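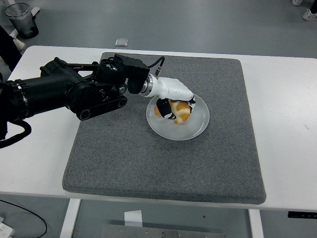
3.2 Storage conditions and crumb firmness

Croissants were obtained from the Grastcombe bakery on the morning of baking and left to cool on open racks before being assigned to one of 3 storage treatments: paper bag, sealed film, or uncovered. All came from a single dough made with Ladetti flour and laminated by the same operator — the shape was not controlled beyond normal bakery practice.

Firmness was measured on a slice taken from the middle of each croissant, with the crust left on. Relative humidity in the storage room was held at 70 per cent. Slices that tore during cutting were discarded and replaced from the same tray.

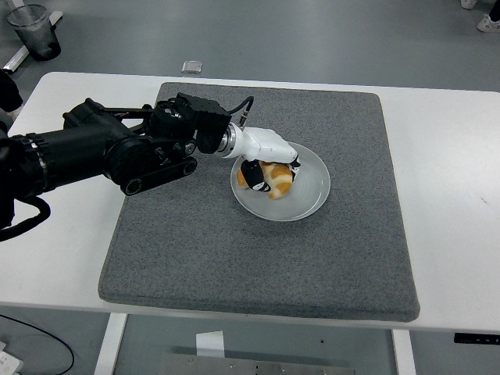 Figure 4. Croissant on a white plate on a grey felt mat, held from above by a white robotic hand.

Film-wrapped samples kept a softer crumb than those in paper, but their crust lost its crispness sooner. Uncovered samples showed the reverse pattern. This agrees with the account of Forsberg and Tsao, who put the change down to water moving from crumb to crust. Our results do not separate this effect from changes in the starch, and the Kudovetti method used by Oksanen would be needed to do so.

Butter content had no clear effect on firmness within the range tested. Differences between trays were larger than expected — a point taken up again in section four.

Last updated: 10 August 2025

Contact | Copyright K. Sastry and A. Charpentier | Back to top

This site uses cookies to remember your reading settings. Accept or manage cookies.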